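Sutholm Letters and Plates

README, last edited 2024-11-11

Contents
What is in the set
Materials
The task
Folder layout
Layout rules
Known problems
License and contact

What is in the set

Sutholm Letters and Plates is a collection of tabletop sorting sessions. Foam letters are spread on a mat and moved onto plates by color. There are 4000 sessions in the full release and 150 in the sample release. The sample is meant for people who want to check the file format before downloading the rest. Recording started in August.

Materials

Foam letters. Capitals only. They come from a mixed tub sold for bath and classroom use, and the tub has no complete alphabet in any one color. Some letters turn up in several colors, others in one. We did not paint or trim any of them.

Plates. Shallow and round, with a raised rim. The colors do not match the letters exactly, and the label file uses plain color names for both. A letter and a plate are treated as a match when the names agree, even if the shades are far apart.

Mat. Laid flat over the whole work surface so that letters do not slide. It picks up lint and is wiped between sessions.

The task

Each session has a one-line instruction, stored as text. Typical ones:

Put the green letters on the green plate.
Move the B to the blue plate.
Clear all plates.

Instructions were written by hand and spelling was left as typed. If an instruction names a letter that appears twice, either one counts as correct unless a color is given.

Folder layout

sandis/ — sessions with color instructions
gaillard/ — sessions with letter instructions
dastirico/ — mixed instructions, held out for testing
labels.csv — one row per session: instruction, letters present, plates present, result
splits.txt — session numbers for training and testing

The folder names are only names. They say nothing about difficulty.

Layout rules

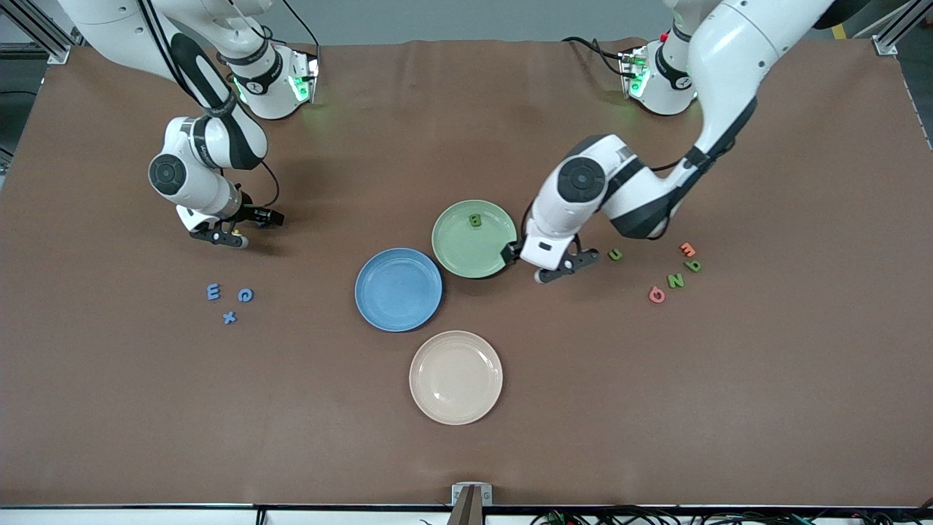 Letters go down by hand before each session, and they are not straightened. Sideways and upside-down letters are wanted. The labels give the letter as it would be read upright, so the blue E lying on its side is still entered as E, and it gets a separate row entry from the orange E on the other side of the mat. Plates stay near the middle and may sit close together, as the green and blue ones do with their rims nearly touching, but they should not overlap. A letter may already be on a plate at the start — this goes in the column "preplaced".

Known problems

Session 3024 has two rows in labels.csv. Use the second one.

The first 100 sessions in gaillard/ were labeled before "preplaced" was added. The column is blank there and should be read as unknown, not as zero.

M and W were mixed up in a few early rows. Corrections are welcome.

License and contact

Free for research and teaching. Please keep this file with any copy you pass on. Questions and label fixes go to Cengiz Yalçınkaya, with the session number in the subject line.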